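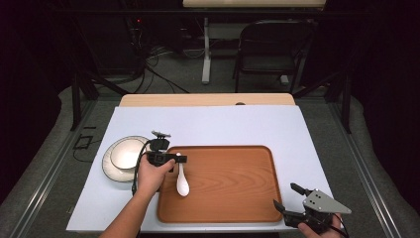 Section 4. Setting a Tray

Setting a tray is the first kitchen chore in the Fumar trainer. It is also the one buyers ask about most. The short answer is that Fumar can do parts of it without help. Spoons and plates with a raised rim are within its range. Glassware and full bowls are not, and those should stay with a person.

Before you start

Use a rectangular tray with a raised lip, one plate, one bowl and one spoon. Wipe the grip pads with a dry cloth.

Recording the chore

1. Lay the tray flat on the work surface. Place the plate to the left of it, with the bowl on the plate.

2. Take one gripper in each hand. Keep the cables clear of the dishes.

3. Pick up the spoon by the handle and lower it slowly to the tray. Open the jaws only after the spoon touches.

4. Return both grippers to the open position and wait 5 seconds. 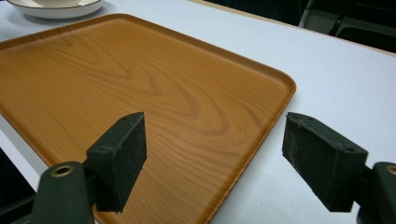
5. Repeat until you have 80 good runs. Discard any run with a dropped spoon.

Caution: Do not close the jaws on the tray lip. The pads can slip and tip the tray.

Note: In our January trials, Fumar placed the spoon unaided in 7 runs out of 10. It still needs someone standing by.

Revised June 30, 2021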